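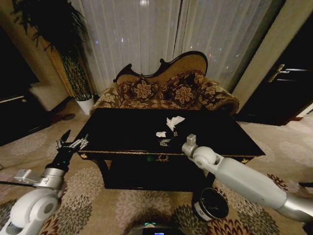 JENDOLTON HOUSE
Minutes of the residents' meeting, 26 November 2022, held in the front lounge

Present: flats 1, 2, 3, 5 and 6. Flat 4 sent apologies and a question about the bins, which was held over.

1. Minutes of the last meeting
Agreed, once "the sofa incident" had been changed to "the matter of the sofa". Flat 2 wished it noted that she had preferred the original.

2. Matters arising
The curtain hooks promised in September have arrived. They are the wrong hooks. Flat 5 will send them back and has been asked to keep the receipt this time.

3. The coffee table
This took up most of the evening. Flat 1 reported that the table is again being used as a shelf, a bin and a lost property office. Crumpled tissues were raised as a particular grievance. The gloss on the top shows up everything left there twice, once in person and once in reflection, and flat 1 did not feel the room needed either.

The small pinkish crystal ball was then discussed. It has been in the lounge since the autumn and no flat has claimed it. Flat 6 suggested consulting it about the boiler. The chair asked for sensible suggestions only. Flat 6 said that had been one.
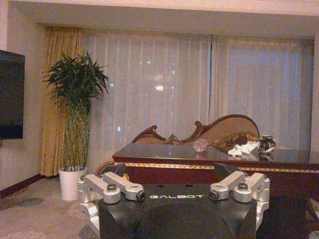 Tonantzin Ponce said she had no objection to a ball of any colour, provided that whoever dusted the table was not expected to lift it, dust beneath it and put it back as if handling an egg. She had done so every week and considered her turn over.

It was agreed that the ball may stay until Christmas, on the mantelpiece. If unclaimed, it goes to the Brivside hospice shop.

4. Bottles and tissues
Flat 3 proposed that anything left on the table overnight be thrown away. Flat 5 thought this harsh on water bottles, which might have water in them. After some minutes on whether a bottle lying on its side can be said to have been "left" or merely "dropped", the chair ruled that it was a bottle on a table and

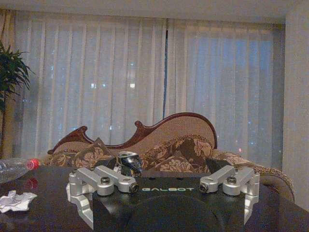
that the position it was in made no difference. Bottles go back to the flat they came from, or into the recycling. Tissues go in the bin whoever they belong to, and the person finding them is not to hold an inquiry first.

Flat 2 asked about spectacles, library books and small glasses. These are to be put on the hall shelf. The hall shelf is already full, and flat 3 will clear it.

Action: flat 3, shelf. Flat 1, a notice, to be polite in tone. Flat 1 read out a draft and was asked to do another.

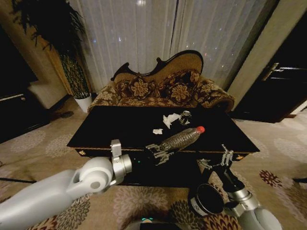

Lounge coffee table and sofa, with water bottle, tissue and small glass cup (item 4)

5. Polish
Quintero's quoted £600 to look over the lounge furniture, the sofa's carved back included. Mosia quoted £1,000 for the same job and spelled Jendolton with two Ls. Flat 5 offered to do the lot himself with a tin of wax from under his sink. Thanked, and declined by 4 votes to one.

The lounge fund stands at £17. Both quotes will be kept in the folder.

6. Any other business
Flat 6 asked again about the boiler. The engineer has been rung and will ring back.

Flat 2 asked that biscuits be served on plates at future meetings, having found crumbs down the side of the sofa. Agreed. Flat 5 will bring plates.

The meeting closed at twenty past nine. The next will be held in the front lounge, with flat 4's question about the bins first on the agenda.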